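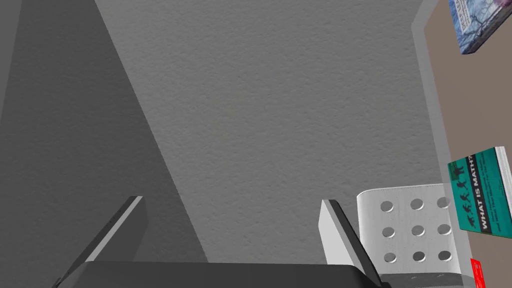 Grey textured surface, with shadow to the left

Looking after golf shoes at home

Knock dried mud off the soles over the bin before you bring them indoors. Pull out the laces and insoles and wash those by hand in warm water with a drop of washing-up liquid.

Wipe the uppers with a damp cloth. Use an old toothbrush round the spikes — grass packs in tightly there and stops them gripping. Replace any spike worn down to the base. The Pomex wrench fits most of ours.

Stuff the shoes with newspaper and change it after 2 hours. Keep them off the radiator, which cracks leather.

For smells, leave a spoonful of bicarbonate of soda in each shoe overnight and tap it out in the morning.

Waterproof spray goes on clean, dry shoes only. I do mine in September, before the wet rounds start.

Marek Bartoš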